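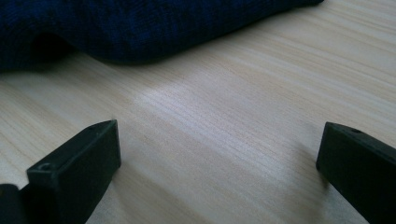

4. From mask to approach pose

The segmentation gives us one mask for the navy knit. Its lower edge on the pale wood is easy to find. Inside the dark folds the depth is less reliable — please do not take a grasp point there.

Compute the edge normal first, then place the pre-grasp pose with the fingers open. Nutino rejects a plan after 400 ms.

Exercise for Saturday: change the cost term and compare your path with the one of Quang La.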